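January 11, 2025

Caramel trials, batch 3. Pálfi cream again, the other one split last time. 632 g sugar, dry method, no stirring until the edges went amber. Took it too far on the left burner — bitter, binned half. Second go fine. Butter in cold, in cubes, then cream warmed in the small pan.

Magdolna wants it softer for the Stustside boxes. Dropped the final temp by 2 degrees and it cuts cleaner but sags at the corners after an hour on the tray. Might be the glucose. Ernő says more glucose, I say less, so we do both on Monday.

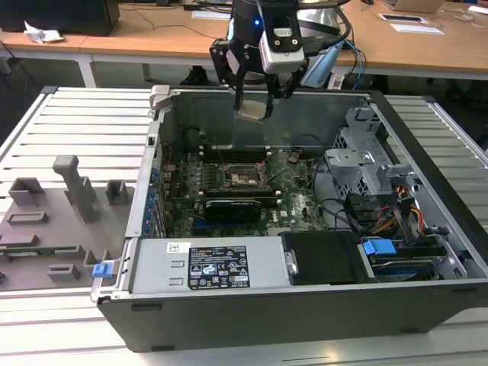
Salt: flakes on top look nice but go wet overnight in the tub. Fine salt in the mix tastes better anyway. Try smoked??

Got 40 pieces out of the good slab, wrapped in the waxed squares from Fetov. They stick less then the old ones. Kept six back unwrapped on the shelf to see how they hold.

To do
— oil the frame BEFORE pouring, not after (me)
— new probe battery
— ask Emov for the darker choclate, the June stuff bloomed
— label the tubs, can't tell batch 2 from batch 3 by eye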